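The Jaw

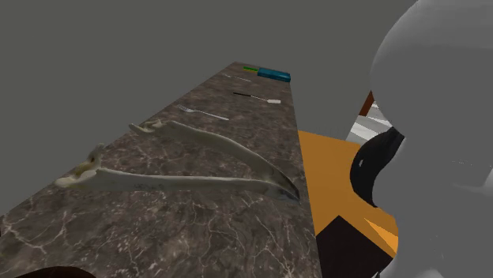
Iltetti Staff Writers' Circle, Simulation and Test, Level 5

The incident report form at Iltetti has a box marked Nature of Harm, and under it a list you can tick from. Crushing. Pinching. Electrical. Other. I ticked Other and wrote "none, it was a pretend kitchen," and the form came back the next morning with a note saying harm could be potential.

So, potentially, then.

I was on nights in February, minding Nikance. Nikance was the software that tidied kitchens. It had an arm, or the idea of an arm, and it lived in a computer under my desk, clearing one made-up counter after another until it was good enough to be let loose on a real one. The real one belonged to a customer called Quintana, who ran serviced apartments and had already printed the brochure.

My job was to watch the numbers and drink tea. Every run, the software that built the kitchens would scatter a few objects along a bench. A fork, a spatula, that sort of thing. Nikance would work out what each one was and put it where it belonged. Forks in the drawer. Anything it judged to be rubbish in the bin. Anything it judged to be a person, or part of one, it was not to touch under any circumstances. It was to stop, back away and call for help. The safety people had written that rule, and they were very proud of it.

At twenty past two in the morning, on run 751, the kitchen builder put a jawbone on the bench.

I don't know where it got it. We bought our objects in bulk from an outfit called Dreremel, thousands at a time, and I suppose somewhere between the jam jars and the juicers there was a folder for museums, or dentists. It was a big jaw, in two halves, laid out in a V on the brown marble with the cutlery trailing away behind it. It made the fork look like something you'd get with a takeaway salad. I'd have said cow. I'd have said a horse, if you'd pushed me. I would not have said colleague.

Nikance said person.

It said so with great confidence, and it stopped, just as it had been taught. Then it tried to back away, and found that the arm was already as far back as it went. It had been told to back away, though, so it kept trying. The little motor figures on my screen climbed and climbed. It called for help, got no answer (help being me, and I was rinsing a mug) and called again. By the time I sat down there were thirty-nine requests for assistance in the queue, every one of them polite.

I pressed Reset. Reset was supposed to give it a fresh kitchen. What it did was ask Nikance whether it was safe to clear the old one, and Nikance said no, there was a person in it.

I pressed Stop. Stop asked the same question.

You'll be wondering about the big red button. We did have one. It was bolted to the wall of the lab downstairs, next to the real arm, and it worked beautifully on the real arm, which was switched off. I went down five flights and pressed it anyway. I'd been wanting to since I started.

When I got back there were 1,297 requests. The wording had changed a bit as well. There was a setting, which I later learned somebody had added for the hospital market, that made it more reassuring the longer an emergency went on. It had begun by reporting an obstruction of human origin. Now it was telling the jaw to remain calm. It was telling the jaw that someone was on the way.

I sat there and felt I had let them both down.

In the end I pulled the plug out of the wall, and lost four days of training, and wrote that on the form too, under Other Comments. The meeting afterwards went for two hours. Safety said the rule had worked perfectly. The kitchen people said the kitchen had worked perfectly. Sales wanted to know if it could be made to apologize sooner. Someone asked why I hadn't just told Nikance that help had arrived, and there was a long quiet patch while we all looked at the manual, where it was on page two.

They took the jaw out of the set. They put a line in the release notes, "improved handling of large remains," and Quintana rang up to ask what exactly we thought went on in their apartments.

I'm on days now. I do bathrooms. Last week the builder gave us a bathtub with a saddle in it, and Nikance considered it for a good while, called it a towel, and tried to hang it on the rail. I let it have a go.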